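August, gone eleven at night, ears still ringing

Back from Bamatgate with my boots off and a pint of squash, and I want to get this down before I sleep and forget which song was which.
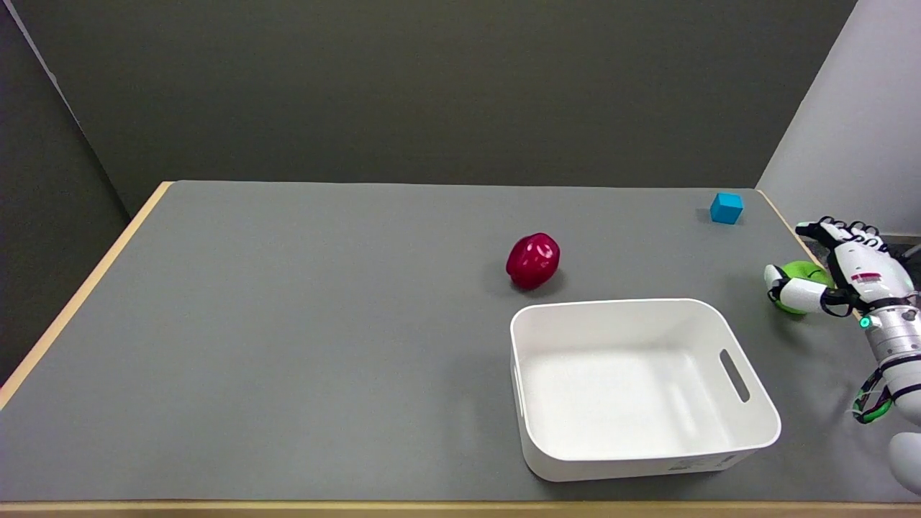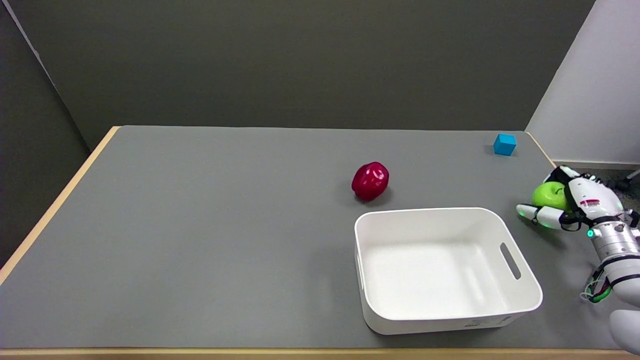 Red pepper, then red apple, same grey table and white bin.

Right, Wokurau. I've been playing their second record to death since spring (the one with the long organ piece on side two) and I was a bit scared they'd be one of those bands who sound enormous at home and then shrink on a stage. They didn't shrink! They opened with the organ piece, which I thought was madness, you don't start with the slow one, and the whole room just went quiet and leaned in. Then the drums arrived, miles later than on the record, and I swear I felt it in my teeth.

The place holds 500 and I'd guess it was nearly full by then, though it was half that for the support. Allavlow were the support. Two guitars, no bass, lots of echo. I liked the first three songs very much and then they seemed to play the third one again, slower. Might try the tape anyway, I did buy it, and they only made 70 of them so now I feel I have to love it.

The organ is an old Rieger that takes two people to lift, and it hummed between songs the entire night. Someone behind me moaned about it. I thought it was lovely, like the room had a fridge in it. When they stopped for a string change the hum was the only thing going and it sort of became part of the set.

Low points: the singing was buried for the first half hour, and they left out the one with the whistling, which is my favourite, so I sulked on the bus. Also my left earplug fell out during the loud bit and is now on the floor of Bamatgate for good.

High point was the encore. One song, 11 minutes (I checked the clock over the bar), just the same four chords going round while the guitar got wilder and wilder and then very small again. I've never heard them do it on anything and I can't find a name for it. I've been humming it since the bus stop and I've already lost the last bit.

Bed. Must ring about the turntable belt in the morning, and find something to keep the tape in.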